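Section 2: Putting Up Your Skitby Peel-and-Stick Brick Panels

You're going to love this part - a plain wall can look completely different by suppertime!

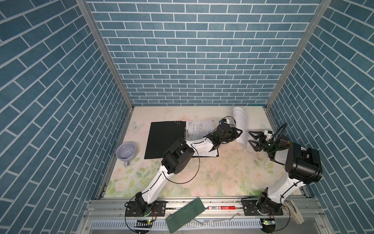
Before you start
Wipe the wall down and let it dry overnight. Panels grip best on smooth paint.

1. Draw a level line 300 mm up from the floor.
2. Peel back the top 200 mm of backing only. Leave the rest on for now.
3. Line up the panel and press from the middle outward, pulling the backing down as you go.
4. Butt the next panel up close so the grout lines meet. Take your time here, it really shows!
5. At inside corners, trim with a sharp knife and a metal ruler.

NOTE: You can lift and reset a panel during the first 2 minutes.

CAUTION: Keep panels well away from stoves and heaters. Always cut away from your hand.

Comments

Heino Paju: Did my whole pantry in August and the corners came out great.

Barreto: Can these go over wallpaper?

Zirneo: Mine peeled on wallpaper, I'd strip it first.

Contact Skitby, Trimville | © Skitby | Back to top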